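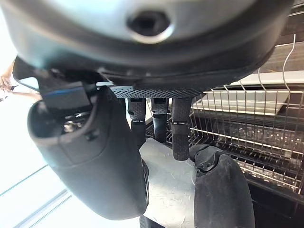 **About us / The Robot Club**

We are the robot club of the Skurkdale evening school. The club started in January with six members, and since then we have one subject only: the kitchen. More exactly, we want that a robot can put the dishes into a dishwasher and take them out again.

The name of our project is Fekarine. It was the name of a soup in the first member's family, and it stayed on the folder, so it stayed on the project too. In the town people usually call us "the Bergmann group", after Hjalti Bergmann, who teaches the class and has the key to the room. Both names are correct and we answer to both.

## What we do

Every member chooses one small task for the term and works on it until it is good enough to show to the others. A task is for example "take a cup by its side", "open the drawer" or "put a plate between the wires of a rack". They sound easy. A plate is thin and hard and it turns in the fingers if the pressure is not in the correct place. A cup is easier to hold, but it must be turned before it goes in the rack, and the elbow needs space for this turn.

One person guides the robot through the movement many times, and we save every attempt, also the bad ones. Later the computer learns from them. Our goal for one task is 400 good attempts. For plates we decided on 1,000, and we are still collecting.

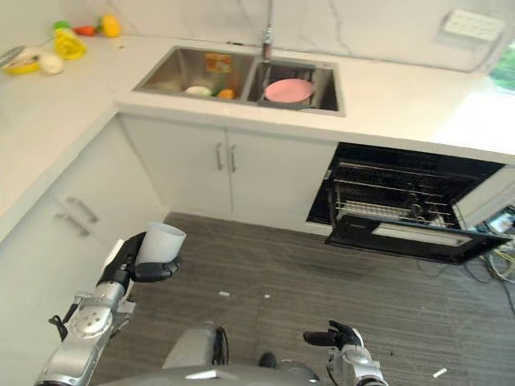
The turning of the cup is also the part where we discuss the most. Half of the group prefers to turn it close to the body of the robot, where the arm is strong and slow. The other half prefers to turn it above the rack, so the path is shorter. We wrote both methods in the club notebook and each member may use the one he or she likes, but it must be written at the top of the page which one it was. Mixed attempts are difficult to learn from.

We work with different hands. The hand with many fingers can close around a cup in a more natural way. The gripper with two fingers is simpler to control, and we like it for drawers and for racks that must be pulled. New members begin always with the simple one. After some evenings they may change.

## Who can join

Anybody who is 16... this was our old rule. The new rule is that you can come at any age if you can be patient and can read a short instruction in English. You do not need to know programming. Two of our best operators never wrote a line of code, and one of our programmers is not allowed near the cups.

We ask from you these things:

- Come to the first safety lesson. It is not possible to skip it.
- Keep your hands away from the arms when they have power.
- Write your attempts in the notebook the same evening.
- Put the plates back in the sink when you finish.

The club is free for students of the school. For other people there is a small fee, please ask at the office.
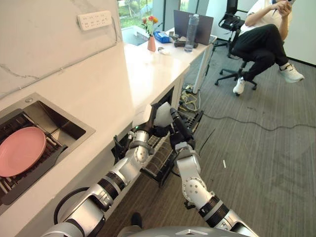

*Page last changed: 27 July 2022*

## The Hukow meeting

Once in a year the clubs of our region meet in Hukow. Each team gets the same dishes and the same time, and the judges look how many pieces are in the rack at the end and how many fell. Last time we came in the middle of the list. Our cups were very good. With the plates we lost too much time, and the drawer did not close because one plate was standing too high.

For the next meeting we practice mostly the drawer and the plates. We have now more than 2,000 saved attempts for all tasks together, and we hope it helps. If your school has a team for Hukow, you are welcome to visit us before and train together. We also gladly exchange notebooks, ours is not a secret.

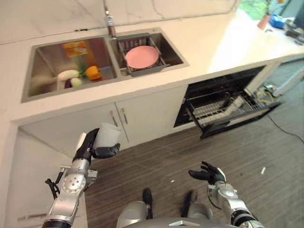
Hjalti Bergmann would like to add that a visiting team should bring its own cups, because a robot that knows only our cups has not learned very much, and he would prefer to find this out in Skurkdale than in Hukow.

## Contact

Please write to the school office and put the word "Fekarine" in the subject line, then the letter comes to us. We answer slowly during the holidays. If you want to look first before you decide, this is also fine, there are chairs.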